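Basket Packer, Part-Time - Osard Baskets, Bivley

Osard packs fruit baskets and toiletry baskets for guest houses, offices and private customers. We are looking for a packer to join the early shift at our packing room on Pasichnyk Road. The room is small and there are 4 packing tables.

The job

You will work from an order sheet and fill each basket by hand. Fruit goes in one basket and packaged goods in another - the two are never mixed, even on small orders. You will also check fruit for bruises, wipe down your table between orders and bring empty baskets in from the store room.

Pay is monthly, paid on the last working day. The starting rate is 1,099 a month for part-time hours. Shifts start early and finish before lunch.

What we ask for

You should be able to stand for most of a shift and lift a full crate of oranges. Experience in a grocery store or a warehouse is useful but not required. We train new packers at the table during the first two weeks. Please tell us if you have a citrus allergy, as you will be handling lemons and limes every day.

Packaged goods are laid in the darker wicker basket, with tubes and small items kept low enough not to fall out. Round fruit goes in the lighter one.

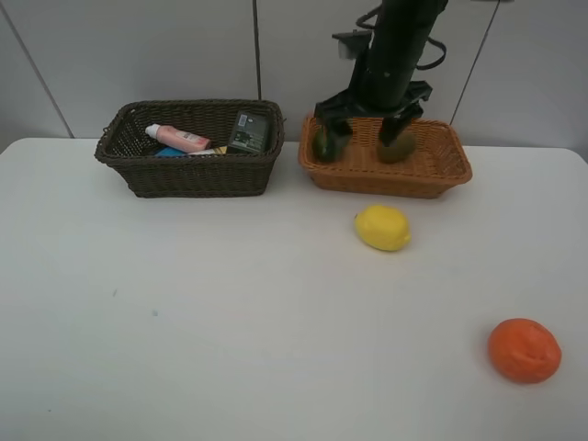 How to apply

Send a short letter and your work history to Osard Baskets, 229 Pasichnyk Road, Bivley, or hand them in at our Prilbridge shop. Quote "Packer" on the envelope. Applications close on 24/05/2026.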